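Keeping the two arms honest: a talk about pads, cables and trays

The workshop of Plurnow is on the ground floor, at the end of a passage, and it is full. Ubaldo Vitale has to move a chair before we can sit. He looks after the two-armed cell which the company calls Leone, and he has done this work since the cell came from the older site in Okstead. Before that he repaired ovens for bakeries. I asked him if the two jobs are similar.

"More than you think," he said. "In both of them you spend the morning with your hand under something, looking for a screw."

Leone handles food in metal trays and containers. It lifts them, moves them, and puts them down again. Vitale does not write the programs. His part is the body of the machine, from the base to the fingertips, and also the table, because he considers the table to be one half of the machine.

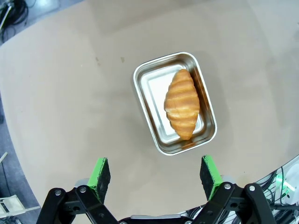

Photo: Plurnow workshop

We began with the fingertips. The pads are green on the outer edge, and they are the part which he changes most often. A pad can look good and be finished, he explained. The surface becomes smooth, and then a metal rim slides a little at each grip. The programmers see only that the tray arrives in the wrong place, and they begin to search in the software.

"They come to me after two hours," Vitale said. "I ask, did you touch the pad? Always they did not touch the pad."

His own test is simple. He pushes his thumb along the gripping face, first up and then down, and if he feels no resistance the pad goes in the bin. He writes the cycle number in a notebook. The last left pad was taken off after 463 grips, which he finds too early. He suspects that somebody cleaned it with the wrong liquid. For cleaning he permits water with a little soap, and he dries the pad with a cloth which leaves no hair. After this he waits 4 minutes by the clock before the arm may move.

The linkages of the gripper get a different treatment. Each bolt has a thin line of paint across the head, and when the line is broken, the bolt has turned. He checks them every morning at half past seven with a small torch, before the others arrive and want to talk to him.

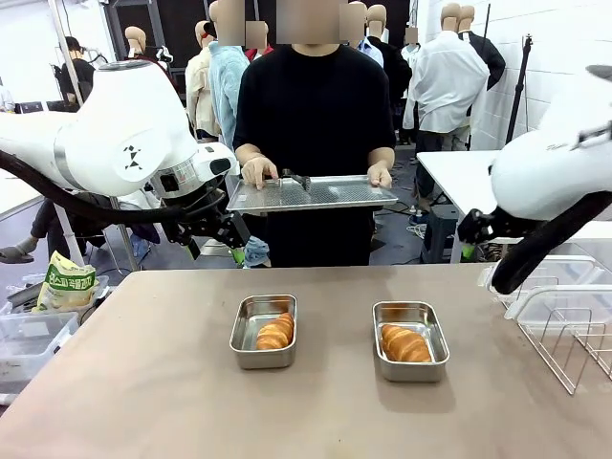
The cables gave him more trouble than the grippers, in the first year especially. A cable on a moving arm must have enough length for the worst position, but in all the other positions this extra length must go somewhere. On Leone it hangs in a thick black loop under the left arm, and on the right arm the cable curves down along the outside. Vitale tried first to tie everything close to the arm, and he says it was a mistake, for the cable was pulled at the wrist each time the arm turned back. Now he uses 2 soft straps for each arm and leaves the rest free.

"A free cable is ugly," he told me. "The visitors do not like it. But I did not open a connector since July, so I am happy with ugly."

He also moves each arm slowly by hand control through its whole range after any change, and he listens. When the cable touches the housing it makes a dry sound, like a sleeve on paper. If he hears it, he stops and moves the strap by one finger's width. He does not believe in doing this from the drawings. The drawings came from Nurnum, the firm which planned the cell, and in them the cable is a perfect line.

I wanted to know how he decides on the force of the grip. He took some time with the answer.
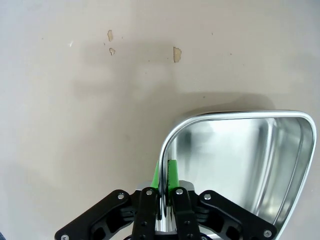 There is a value in the settings, and for thin metal he begins at 300 on the scale of the controller. The scale has no unit, and this annoys him. He raises it in small steps until the piece does not turn between the fingers when he presses on the far end. Then he goes one step higher and stops there. Too much force bends a rim, and a bent rim will never again be gripped twice in the same way. He keeps the bent ones on a shelf, to show them to new colleagues.

Does he prefer the gripper to hold at the middle of a side or near a corner? The middle, he said, when the programmers let him choose. Near a corner the weight pulls to one side and the pad wears on one edge. He can read from an old pad how it was used, and he showed me with a pencil on the back of an invoice where the wear begins.

The subject of lids came up by itself. A lid adds height, and the height of the approach must be set again for it. Vitale does this with the real container and the real contents, not with an empty one. He wants the weight to be correct from the first test.

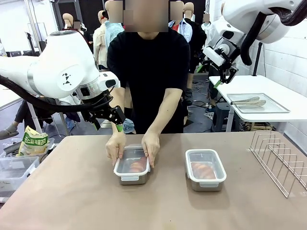

Both containers closed, with the grippers kept clear of the table.

While a person works at the table, the rule in the workshop is that the arms stay up and still. Vitale introduced this rule himself, and he is strict with it. The person at the table says "clear" in a loud voice when the hands are away, and only then may the operator continue. He has sent one colleague home for the afternoon for forgetting the word. They are friends again, he added.

At the end I asked what he would change if the company gave him a free month. He would like connectors at the wrist which can be opened with one hand. He would like a second set of fingers, already fitted with pads, so that a change takes no longer than a coffee. And he would replace the controller's scale with one in newtons, even if he must make the table of values himself in the evenings.

"I asked Nurnum for it already," he said. "They answered that they will think. So I bought a small force gauge, and I started with the left arm."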